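Chapter 5
Learning to Pick by Trying Again

If you have ever picked berries with a small child, you already know a good deal about this chapter – how hard to squeeze is learned one berry at a time. Miłosz Krawczyk and Marianna Piątek built their Ronholm method on that idea, giving a two-handed robot 154 practice grasps and letting it keep the gentlest ones. We'll take our time with it, so do get comfortable!

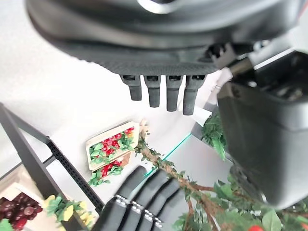

Why keep only the gentlest grasps?
A firm grasp can hold the fruit and still bruise it.

Copyright Gajewski | Back to top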